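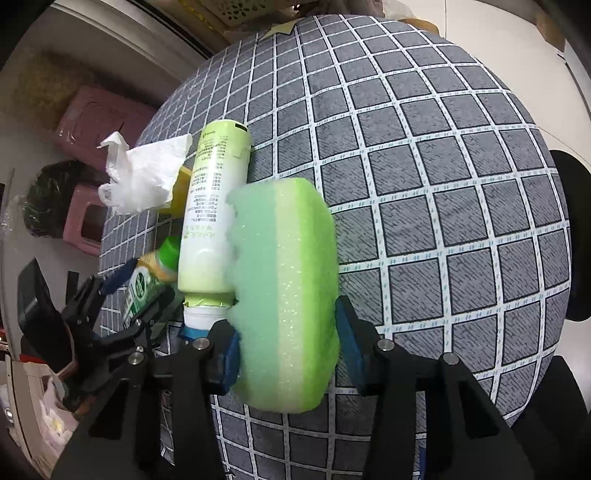

The first thing that wears out on an Isgate hand gripper is the pad. I learned this slowly, as I think most people do, after I had already blamed the linkage, the cable, the handle and finally my own wrist. The Isgate is a simple machine to look at: two black fingers, one handle, a trigger, and the small camera that looks forward over the fingers while the operator works. You carry it with you and do ordinary things with it, and later a robot arm in Durnari is expected to do the same things without you. But everything the arm will learn passes through two pieces of blue rubber. When they close on a soft thing like a green dish sponge, the side that is torn and fluffy gives the pad very little to hold, and if the pad is also old, you will feel it in the trigger before you see it anywhere.

I have looked after the Virolia grippers for seven months now. Before that I repaired sewing machines, and I still think like a sewing machine man. A sewing machine tells you by its sound that it is unhappy. A hand gripper makes almost no sound, so you must find other ways to ask it.

My morning begins at the bench, with the covers off. The tools come back from the homes in the evening, in padded bags, and the operators write on a card what they noticed. The cards are not always helpful. "Feels strange" is the most common remark. "Left is lazy" is better, and I was very glad the first time someone wrote it, for the left finger was in fact lazy. A thread from a kitchen towel had gone around the pivot and was sitting behind the screw head, so tight that I needed a needle to lift it out.

The fingers

Each finger is a group of angular black plastic links which move together, so that the pad stays almost parallel while it travels. The pivots are held by screws with round heads. When people see these screws they want to tighten them. Please do not. A pivot screw that is fully tight makes the joint stiff, and then the two fingers do not arrive at the middle at the same moment. One touches the object first and pushes it sideways, and the operator corrects it with the wrist without knowing. In the recording this looks like a person who always moves a little to the right before picking up a cup.

The rule we use is to tighten until the link stops rattling and then go back by a very small amount. I would like to give a number here, but I have no number. The manual gives one, and it is correct for a new finger on a cool day. After some weeks the holes in the plastic become a bit larger, and the number is not correct anymore. I hold the finger by its tip and move it up and down with two nails. If I feel a click, the screw needs attention. If I feel nothing and the finger falls closed slowly by its own weight, it is good.

We put a drop of thread lock on each screw after this. It must be the weak kind. Before my time somebody used the strong kind on three grippers, and those fingers could not be opened again without breaking the links. They are in a drawer now and I take small parts from them.

The pads

The pads are made for us by Ngubane, a rubber shop two streets away that mostly makes seals for pumps. They come in sheets, and we cut and glue them ourselves. I had some doubts about this at the beginning. A pad with a bad edge will catch on everything, and cutting rubber straight is harder than cutting cloth straight, which surprised me. We now cut with the sheet cold, from the refrigerator, and with a new blade each time.

Old glue must come off completely. I scrape with a piece of hard plastic, wipe with alcohol and wait. The waiting is the part that people skip. If there is alcohol left in the corner, the pad will hold nicely on the bench and then peel at the top when it meets the first heavy bottle. After gluing, the fingers are closed on a flat wooden block and a rubber band goes around them, and they stay like this until the next morning.

We change both pads after 1650 grips, even if only one looks used. At first this seemed wasteful to me. Then I tried a gripper with one new pad and one old pad on a sponge, and it turned in the fingers like a door. The new side held and the old side let it slide. With hard things you would maybe never notice. Soft things show it at once, and this is why a sponge stays on my bench all day, next to the screwdrivers, and gets replaced more often than any tool I have. 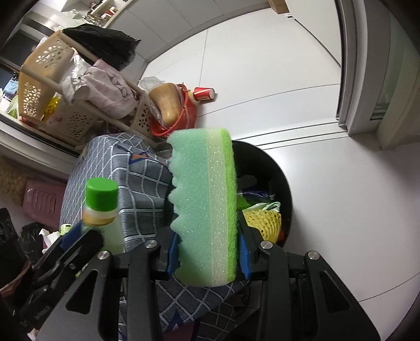 A sponge is also a good judge of force. The trigger pulls a thin cable, and the cable pulls the fingers, and somewhere between your hand and the pads a part of the force is lost. When the cable is new it stretches a little, so on the second or third day the fingers no longer close fully and the operator squeezes harder to get the same result. I set the cable with the adjuster under the handle, with the fingers around a dry sponge. I want to see both long sides bend inward by the same amount when the trigger is halfway. If one side bends more, I go back to the pivots. If both bend too little, I take up the cable by a quarter turn and try again.

It is possible to do this with a spring scale, and the office in Durnari asked me to. I did it for a month, and I wrote the values in the book. The values were fine on grippers that the operators hated. So I keep the scale for the monthly check and the sponge for the daily one, and the office has accepted this, more or less.

Setting the opening

After the cable comes the opening, and this part is more like bookkeeping. The software must know how far apart the pads are at every moment. It learns this by watching the fingers, so each gripper has to be shown fully open, then fully closed, then open again, slowly, with good light from the side. I do it three times and compare. If the three results do not agree, I do not take the middle one. I go and look for the reason, and normally it is dust on the lens or a finger that does not return all the way.

The return spring is a weak point of this design, in my opinion. It is small and sits where crumbs fall. A gripper that spent the day in a kitchen will have flour in it, or sugar, and sugar is much worse. Compressed air moves flour out and moves sugar further in. For sugar I use a damp cotton stick, then a dry one, then I leave the part open under the lamp while I drink my coffee. No oil goes near it. Oil goes to the pads sooner or later, and a pad with oil on it can be thrown away.

Gripper 2034 taught me this. We had it at the bench every Friday for most of the autumn, with the same complaint, that it opened late. I changed the spring and then the cable, and I even changed the trigger. It worked well for some days each time and then it opened late again. In the end I took off the plate that covers the cable guide — a plate that I had never removed, for the drawing shows nothing behind it — and found a small ridge of plastic left there from the molding. When the cable was warm from use it lay against this ridge. I removed the ridge with a nail file in less time than it takes to write this. After that I opened the plate on all the others, and found the same ridge on several of them, only smaller.

What goes into the bag

When a gripper leaves the bench it goes with two spare screws taped inside the lid, a cotton cloth, and the card. We used to include a small screwdriver as well. We stopped, and the number of tight pivots went down in the same week.

The operators are asked to wipe the pads with the dry cloth between rooms, and to stop if a pad begins to lift. They are allowed to press it back one time. I know that some of them press it back many times, and I can see it afterwards in the glue, which becomes gray and rolls up in little balls. I do not complain very much about it. They have a long list of tasks, the homes are full of things, and a person in the middle of a good hour does not want to stop for a corner of rubber.

In the next version from Isgate the pads will be clipped and not glued. A sample pair came in September and I have been using it on the bench gripper. The clips hold well. They are also a little thick at the side, so that thin things, for example a spoon lying flat, are harder to get under. I have sent them a drawing with the edge cut at an angle, and I am now waiting for the second pair. Until it comes, I have over a dozen sets of the old blue ones cut and lying between sheets of baking paper, and one more sheet in the refrigerator next to the milk.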